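February 7, 2022 – booking desk notebook, Zida guesthouse workshop

Spent the morning on the double bookings again. Room 7 was sold twice for the same night in August, once through Drito and once through our own page, and both guests got a cheerful confirmation with a palm tree on it. Viorica Mihăilă spotted it while looking for something else, as is traditional.

What I know so far. Drito sends us a cancellation, we free the bed, Drito sends the same cancellation again, we free the bed again. By then somebody has booked it. The second message lands on the new guest and wipes them off the calendar without so much as a goodbye. I had been blaming the hostel owners for clicking too fast. Owed them a beer, will not be mentioning it.

Went through the January log by hand. 936 cancellations, and the repeats all come in pairs a few seconds apart. Kadir Kozan thinks it is a retry on their side when our reply is slow. Our reply is always slow, so that fits.
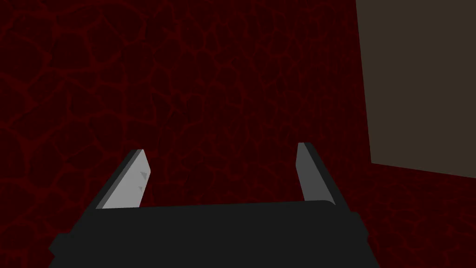 Tried the obvious fix after lunch: keep the cancellation number and ignore it the second time. Works for dorm beds. Does not work for private rooms, where Drito reuses the number if the guest rebooks with new dates. Wrote to their support. Got back a link to the page I had quoted in my question.

Second try: match on cancellation number plus arrival date. Ran it against the old log and three pairs still slipped through, all from Katiyar, the little place with the rooftop hammocks. Their clock is set to the wrong time zone, so anyone cancelling late in the evening is cancelling tomorrow. The owner says he likes it that way. Left it on the list under Viorica, who is better with owners.

Side matter – the waiting list. It holds 2000 names at most and then quietly stops taking more. Whoever picked that number (me, going by the initials) did not expect one hostel with a bar crawl to fill it. Guests see "You're on the list!" whether they are or not. Changed the wording to "Request received" for now, which has the advantage of being true.

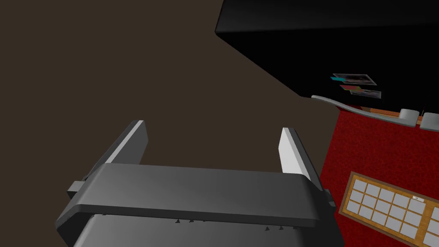

Kadir wants to move everyone over to Wuvico before high season and be done with Drito. I have read the Wuvico manual. It has one page on cancellations and the page is a table of contents. Told him I would look at it properly once the pairs are gone, and he wrote that down, so now I have to.

To do:
Rerun the January log with arrival times turned into local time.
Ask Katiyar which evening bookings went missing. Nicely.
Raise the waiting list limit and make it complain when full.
Call both guests for Room 7. The one who booked first gets the room, the other gets the family room at the same price, and I get to explain it to the owner.
Take the palm tree off the confirmation.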